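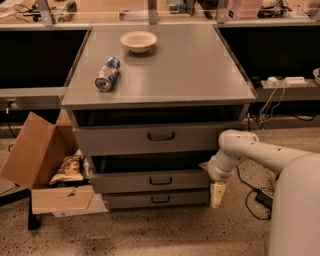
Gray metal cabinet with two drawers pulled out, a bowl and a beverage can on top.

Allosdale Household Inventory Text Set
README, revision of 14 April 2018

Contents
The set holds 400 inventory records typed from paper forms. Each record lists the movable goods in one room of a rented dwelling, as entered by the letting agent at the start of a tenancy. The forms came from two agencies, Cilen and Chauvin. No images are part of the download.

Files
records.tsv — one line per item, tab separated, UTF-8
rooms.tsv — one line per room, keyed on room_id
terms.txt — the 47 item categories, one per line
changes.txt — edits made after the first release

Fields in records.tsv
room_id: integer, matches rooms.tsv
item_raw: the wording on the form, spelling kept
item_cat: one category from terms.txt
qty: integer, blank if the form gives none
cond: condition code, 1 (poor) to 5 (new)
agency: C for Cilen, H for Chauvin

Chauvin forms before December use words for condition ("fair", "marked"). These were mapped to codes by hand; the mapping is at the end of changes.txt. Cilen forms needed no mapping.

Storage furniture
Cabinets, chests and filing units share the category "storage". Drawers are not entered as separate items unless the form does so. Goods kept on top of a unit get their own line. Food and drink are dropped, including unopened containers.

Known problems
Eight rooms have no floor number. Filter on floor = NA.
"Press" means a cupboard on Cilen forms and a trouser press on Chauvin forms. The category is right in both cases, but searches on item_raw will mix them.
Line breaks inside item_raw were replaced with a vertical bar. Some spreadsheet imports split on it.

Names, addresses and meter numbers were removed before typing. Room numbers were reassigned at random within each building.

Use
Free for research and teaching. Cite as: Pace, Fiorella. Allosdale Household Inventory Text Set. Grekimley Archive.
Corrections go to the Grekimley desk with the room_id and the line as it should read.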